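Where Does the Washing Go? Laundry Baskets, Sofas and Floors in Shared Student Houses

Project report, Household Design Studio, second year
Hoi-yan Fung
Skudgate Residences study
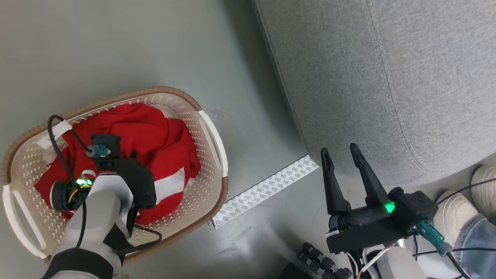
Laundry is the household job I have put off most often in my life, so it seemed only fair to give it a whole semester of my attention. When I moved into Skudgate in February I brought two suitcases, a rice cooker and a very firm belief that clean clothes sort themselves out in the end. They don't, of course, and by the third week I was living out of a basket on the lounge room floor like everybody else in the building. A low, oval one in cream plastic with cut-out handles and a brown rim made to look woven, parked near the grey sofa with a red garment scrunched up inside it, is more or less the type specimen for this report, and I came to be very fond of that shape. Shallow baskets have a lot going for them, as I hope to persuade you, and a few habits that drive people up the wall.

What I set out to do

The studio brief asked us to choose an ordinary object, follow it about for a while, and propose one modest change to the object or to the place where it lives. Most of my classmates chose something in the kitchen (there was a very good project on dish racks, and I would urge anyone to read it). I wanted something that travels. A laundry basket goes from bedroom to laundry, from laundry to line, from line to lounge, and then, in my experience, it stops. The lounge is where the journey runs out of puff.

My question was a simple one. Why does the washing stop at the sofa, and could a better basket, or a better spot for the basket, help it get the rest of the way to the wardrobe?

How I went about it

I handed out a short questionnaire to the residents of Skudgate and of Ulten, which is the older building across the car park, and got 161 back. I was thrilled with that! My supervisor had warned me to expect a good deal fewer, and I think the tin of Anzac biscuits I left beside the return box did a lot of the work. After that I asked three households to keep a laundry diary, noting where each load sat and when it moved on. Last of all I borrowed different styles of basket and lived with each of them for a while myself, so that I would have some first-hand grumbles to put beside everyone else's.

I should admit that the diaries were uneven. One household wrote lovely long entries with drawings in the margins. Another wrote "still there" for most of a week, and in its own way that was just as useful to me.

What people told me

Sixty per cent of the people who answered said they fold their washing in the lounge, on or beside the sofa. I had expected the bed to win. The reasons were mostly cheerful ones: the telly is there, the housemates are there, the light is better, and the sofa is a nice height for dropping folded things onto in piles. Several people wrote that they didn't mind folding at all, it was the putting away they couldn't face.

The trouble starts once the folding is finished, or half finished. Someone wants to sit down, so the piles go back into the basket, and the basket goes down on the floor, and by the next morning the neat piles have slumped and you are looking for one sock in amongst everything. In the Ulten diaries this happened so regularly that the household gave it a name, "the re-scrunch", and I have shamelessly borrowed the term for the rest of this report.

There was a second thread in the answers that I hadn't gone looking for. People care a good deal about how the basket looks once it is in the lounge. In a bedroom or a laundry it can be any old thing. Beside the sofa it becomes a bit of furniture, and people said they felt embarrassed by a cracked one, or a bright one, or one with somebody's smalls on top. I think that explains the woven-look rim. It is a plastic basket with a bit of a nod toward cane, and it sits more politely in a living space than a plain tub would.

Living with the baskets

The tall hamper was the first I tried, and I gave it back early. It is good at hiding washing and terrible at giving it up. Whatever you want is at the bottom, you have to lean right in to get it, and clean clothes come out looking as if they'd been slept in. For dirty washing in the corner of a bedroom I'd still recommend one.

The collapsible basket, the kind with rubbery folding sides, was the one I most wanted to love. Our rooms are tiny, and anything that squashes flat and slides behind a door deserves a fair go. But mine liked to fold itself up at the wrong moment, usually on the stairs with a wet load in it, and I said some things on those stairs that I won't set down here.

The shallow oval was the one I kept. You can see what is in it at a glance, you can get both hands in without bending double, and the handles at the two ends mean you can drag it along a hard floor with one hand when the other is holding a cup of tea. The holes let damp things breathe a little. On the other hand a single bulky top is enough to take up most of it, and if you simply drop things in they bunch up and stay bunched. It really wants you to lay things flat, and at ten at night very few of us are laying anything flat.

A word about floors, while I am at it. Smooth hard floors are kind to baskets and carpet is not. In Ulten, where the lounges are carpeted, people lifted the basket each time and so moved it less often. In Skudgate they shoved it along with a foot. I had a theory that the easy-sliding baskets would end up going all the way to the bedroom more often, and the diaries didn't support it in the least. They just ended up in more places in the lounge.

The proposal

I went through a great many ideas with my sketchbook, and most of them had wheels. My tutor very kindly asked me to stop drawing wheels. What I settled on is a flat divider that drops into a shallow oval basket and rests against the sides, making two compartments, with a cut-out to match each handle. Folded things stand upright along one side like records in a crate, and the odd bits (socks, tea towels, whatever is waiting for its partner) go in the other. When the basket gets put on the floor so that somebody can sit down, the folding stays folded. I called it the Astular, for no better reason than that I liked the sound of it, and I cut the prototype from an old plastic chopping board for a materials cost of 40 dollars, nearly all of it spent on saw blades that I snapped.

The first version was too tall and poked up above the rim, so you couldn't rest anything across the top. The second was too loose and fell over as soon as one side was empty. The third had little notches along the lower edge that caught in the holes of the basket, and that made all the difference. I owe that idea to the people at the Hsieh workshop downstairs, who let me use their bench and were extremely patient about the noise.

How it went

I lent the finished divider to the three diary households, one after another. Two of them liked it and reported less of the dreaded re-scrunch. The third took it out on the first evening to make room for a doona cover and forgot to put it back, and I think they were right to, as it happens. A divider is no use at all for bedding, and I ought to have thought of that at the start.

None of the households put their washing away any sooner. I had rather hoped they would. What changed was the state of the clothes when they finally got there, and one diarist told me she had stopped ironing her work shirts altogether - for her that was the whole value of the thing.

What I would do differently

I would talk to families as well as students. Our loads are small and our lounges are shared with people who aren't related to us, and both of those matter. I would ask about pets, too, after reading in two separate diaries that the cat had claimed the basket. And I would like to test the divider on a rounder basket and a deeper one, to find out whether the notches still hold when the sides are steeper.

I would also leave more time for the drawings. The ones in the appendix were done in a hurry and the handle cut-outs are shown slightly too wide. Anyone who wants to make a divider should measure their own basket at the bottom, where it is narrower, and cut to that.

Thank you to everyone in Skudgate and Ulten who filled in a form, kept a diary or let me peer at their washing. The return box is still in the foyer, and the biscuit tin has been topped up.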